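Teaching a Machine to Close a Wound

The Uvden open day in April began at 8:30 a.m. in a converted parts warehouse on the east side of Ustgate. Visitors signed a two-page form, left their bags in a locker and were walked through a double door to the Park room, named for the street outside.

Uvden builds control software for surgical robots. Its current project, Ovus, is meant to take over short, repetitive stretches of suturing while the surgeon stays at the console with a foot on the stop pedal. The company has 40 employees and has occupied the building since 2003, when it made valve actuators. The old crane rail still runs across the ceiling.

Consuelo Vallejo, who heads the motion group, ran the morning session. The console operator was Rizwan Howlader, a test engineer with 168 hours on the system. Vallejo kept the introduction short and put the camera feed on the wall screen.

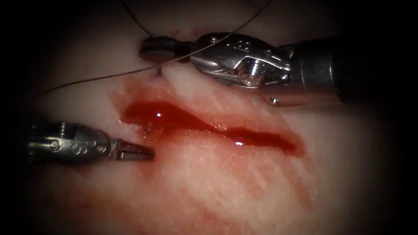

Ovus divides a stitch into stages: approach, bite, pull-through, tension, tie. Each stage has its own planner and its own conditions for handing control back. Pull-through causes the most trouble, Vallejo said, and thread is the main reason. A fine strand that passes just under one jaw tip and then over the silver wrist of the same instrument is hard to separate from the metal behind it, and glare off the pooled blood in the cut adds false edges. The software has to work out which length of thread is free and which is already held by tissue.

Its estimates come from a model trained on 3585 recorded stitches. Howlader's own runs are kept out of that set and used only for testing. When confidence falls below a set level, the arms hold position and the console sounds a tone — a flat one, chosen after operators complained that the first version sounded like a phone.

Questions from the floor were mostly on force. The current build infers tension from motor current and from how far the wound edge moves, with no sensor at the tip. Vallejo called the method adequate for practice work and declined to go further. A tip sensor is on the bench, but it has yet to survive repeated sterilization.

The afternoon group was due at 1:15. Howlader stayed at the console through the break, resetting the instrument limits and checking the pedal.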